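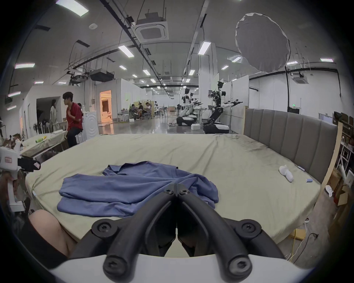

Pekley Clothing and Linen Exchange
Progress report to the Branska Fund
Reporting period: February through the date of this report
Submitted May 17, 2021, by Pirjo Laaksonen, project manager

1. Where the project stands

The exchange collects used clothing and bed linen, washes and sorts it, and gives it to households referred by the county housing office and by three family shelters. The grant agreement set a target of 1000 household bundles by the end of the grant year. As of this report we have delivered 868. Demand has stayed steady and we expect to reach the target before the agreement ends.

A bundle is still put together the way the application described it: everyday clothes for each person in the household, plus one set of sheets and a blanket for each bed. Towels were not in the original plan. We started adding them in the spring when a motel donated its old stock, and we will keep doing so while the supply lasts. Please do not treat towels as part of the standard bundle in your own reporting.

2. Washing and drying

Washing was the slowest step in our first report and it remains the slowest step. The used washer bought under budget line 2 was installed later than planned because the floor drain in the back room had to be rebuilt first. The landlord paid for the drain. We paid for the new hose connections and for the inspection, and both charges are in the attached ledger under repairs.

With the washer running, clothes and linen now go through separate loads on separate days. Under the old system sheets were wrapping around smaller items and loads came out partly dried. Wagner Rocha, who runs the wash room, wrote up a one-page load guide that hangs over the machines. It covers water temperature, load size and what to do with items that have no care label. Items with no label are washed cold and hung.

The dryer is a continuing problem. It shuts off partway through a cycle on heavy loads, and the repair company has been out twice. They replaced the thermostat on the first visit and cleaned the vent run on the second. It still shuts off with blankets. For now blankets go to the laundromat on Godoy Street, which gives us a reduced rate before noon. This was not budgeted. We are covering it from the supplies line and ask for your approval in section 6.

3. Sorting and grading

We changed the grading rules in February. The old rules had four grades, and different sorters put the same kind of shirt in different grades. We now use two: give and recycle. An item is graded "give" if it is clean, has no holes, and all of its buttons or zippers work. Light fading is acceptable. Stains that stay after one wash are not, except on fitted sheets where the mark would be under the mattress edge.

Érica Aguiar trained the sorting crew on the new rules over two Saturday mornings. The number of bundles returned to us with a complaint has dropped to almost none, although we were never strict about logging complaints before February and cannot give a fair comparison.

Recycled textiles go to Zernach, which picks up every other week. Zernach pays by weight. The income is small and is shown as a separate line in the ledger, as you asked after the last report.

Children's sizes are short, especially pants for ages six to ten. Men's t-shirts and women's blouses are in surplus and we have stopped asking for them on the donation page. Twin sheets are short. King sheets are in surplus and hard to use, since most of the beds in the shelters are twins. Two members of the sewing circle at the Pekley library have offered to cut king flat sheets down to twin size. We have sent them a first batch and will report on the results.

4. Delivery

Deliveries run on Tuesdays and Fridays. Umesh Pal plans the routes and drives most of them. The van passed its inspection and needed new front brakes, which were within budget.

The biggest change this period is that households now get a call the day before. In the winter we had many failed stops where no one was home. Bundles that came back had to be shelved again, and some were then given out to the wrong family. The calls take up most of an afternoon but failed stops are now rare. We would like to move to text messages and are looking at what that would cost.

Deliveries are still left at the door. We have not gone back to carrying bundles inside, and will not do so until the county changes its guidance for home visits.

5. Staffing and space

Heloísa Guimarães joined in March as part-time intake coordinator, filling the position that had been vacant since the start of the grant. She handles referrals and keeps the size sheets up to date. The referral form was rewritten under her direction and now asks for bed sizes, which the old form left out. We had been guessing, and it caused a lot of repeat trips.

The lease on our space runs through the end of the year. The landlord has told us he intends to renew on the same terms but we have nothing in writing. I will forward the letter when it arrives.

6. Requests to the Fund

We ask for approval of the following:

Move $50 a week from supplies to a new line for outside laundry, until the dryer is repaired or replaced.

Allow unspent salary from the intake position to be used toward a replacement dryer. Two quotes are attached. The lower one includes hauling away the old machine.

Accept the revised referral form in place of the one in Appendix B of the agreement.

7. Next period

Work planned for the next period is the dryer replacement, if approved, a children's clothing drive with the Pekley school district before classes start, and a full shelf count at the end of June. The shelf count will be sent to you separately. Questions about the ledger can come to me directly, and questions about referrals should go to Heloísa.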